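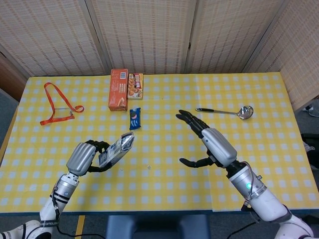 2021-03-03, Grevton bench

Right, writing this up while I'm still annoyed about it. The left hand wouldn't let go again this morning, and this time I managed to get decent logs before anyone hit the stop.

What happened: we were running the table sort on the checked cloth, snacks plus the ladle and the lanyard, same layout we've used all week. Left hand picks up the small white and silver box, fine, lovely grip, carries it over toward the blue packet, and then the release command goes out and the fingers just stay shut. No error on the console. The arm thinks it has placed the box and starts its retreat with the box still in its fingers! I paused it from the keyboard at first (dumb, should have gone straight for the red button) and the pause took long enough that the arm had started swinging back toward the home pose. Mitiku Teshome got to the button before I did. No contact with anyone, nothing broken, box a bit squashed at one corner.

Things we tried, in order:

- Resent the open command by hand. Nothing.
- Power cycled the hand only. It opened on boot, then jammed shut on the third grasp.
- Swapped to the spare Todorova cable. Ran 30 grasps clean, so I got excited and told everybody it was the cable. It was not the cable. Jammed on the next one.
- Dropped the grip current limit back to the old value. No jams since, but it now drops the ladle, so that's not really a fix either.

The log has the finger controller reporting 565 on the current channel right before it goes quiet, every time. My guess is that it trips its own overload protection, latches, and never passes the fault up to the Uvgate layer, so everything upstream carries on as if the hand is fine. That's the part that bothers me. A jammed hand I can live with, but an arm that keeps moving with a fault at the end of it is a safety problem and I've put it in the incident book as one.

The right hand has the older firmware and has never done this. I haven't flashed either of them yet, want Tirngate's reply first. Sent them the logs from 3 of the jams.

Until then:

- arms at the slow speed setting, both of them
- one person on the button, doing nothing else (no phones, no typing, that includes me)
- no reaching over the table to pull something out of a stuck hand until drive power is off

Mitiku is adding a check that compares commanded and measured finger position before the arm is allowed to retreat. Should be 2 evenings' work by his estimate. If the fingers haven't opened, it holds where it is and yells. I'll test it with the box first, then the ladle, and I still need to find out where the good calipers went.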